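4. Recording soft-goods episodes (hand-held grippers)

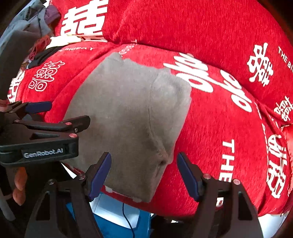
Fig. 4-1. Gray plush cloth pinched at its lower edge, on printed red fabric. Second gripper at left.

Applies to the Flevent two-hand kit, cloth and laundry tasks only. For rigid objects go to section 5. Last revised 2022-12-06.

Before you start

1. Charge both grippers. Do not start a batch under 40 percent, the left one drops out first and you lose the episode.
2. Free space on the recorder: 64 GB minimum per batch.
3. Open Bralten on the laptop, pick the task card (pick, fold, move, hand over). One card per batch. Don't mix.
4. Wipe finger pads with a dry cloth. No alcohol on the rubber.
5. Lay out the items. Mixed heap is fine -- wanted, even. Prints, plain, fuzzy, thin, whatever the card lists. Don't smooth things out first.

NOTE: Large prints and lettering are good backgrounds for plain items. Keep them in the rotation. The June set was nearly all plain sheets and the policy did badly on anything patterned.

Recording

6. Both grippers in hand, jaws open, held still over the work area. Wait for two beeps.
7. Move in slow. Fingertips on each side of the edge or fold you want, then close. Normal hand speed is OK once you have the grip.
8. Close on one item only. If the fabric below comes up with it, open, back off, try again. Keep recording, retries are usefull and get their own tag.
9. Idle hand stays near the work, jaws toward the item. Don't park it in your lap or behind your back. Tracking needs it.
10. Finish the action on the card. Open the jaws, lift clear, hold still for one second.
11. Press the trigger twice to close the episode. One long beep = saved. Three short = not saved, do it over.

CAUTION: Cables and straps go behind the wrist before every episode. A cable that snags mid-grasp pulls the wrist over and the pose data for that episode is junk.

CAUTION: Keep your free fingers out of the jaws. They close harder than you'd think on an empty grip.

NOTE: Plush and fleece compress a lot. Squeeze untill the pile flattens between the pads, then stop. More force adds nothing and wears the pads.

Between episodes

12. Toss the item back, don't place it. New start position each time.
13. Change the item every five episodes, change the background fabric every 20 or so.
14. Swap lead hand at the halfway mark.

Target is 300 episodes per card. Minimum accepted is 200 after review, so record the full number.

Tagging (same day, not next week)

15. Open the batch in Bralten. Scrub to first contact, mark it. Mark release.
16. Tag each episode: clean / retry / fail. Dropped item = fail. Keep fails, do not delete.
17. Grip type: edge, fold, corner or bunch. If unsure between edge and fold use edge.
18. Export to the Saithong share, folder name = card number plus station letter.

If something goes wrong

No beeps at step 6 -- gripper not paired. Hold the trigger five seconds, re-pair from the laptop.
Jaw width reads zero while open -- run calibration (section 3.2) and redo the last episode.
Pose jumps in playback -- usually a covered lens or one hand hidden by fabric. Tag fail, move on.
Finger screws loose -- stop. Tighten by hand with the short driver, then recalibrate both grippers.

Replacement pads: order through Fustitz, part list in appendix B.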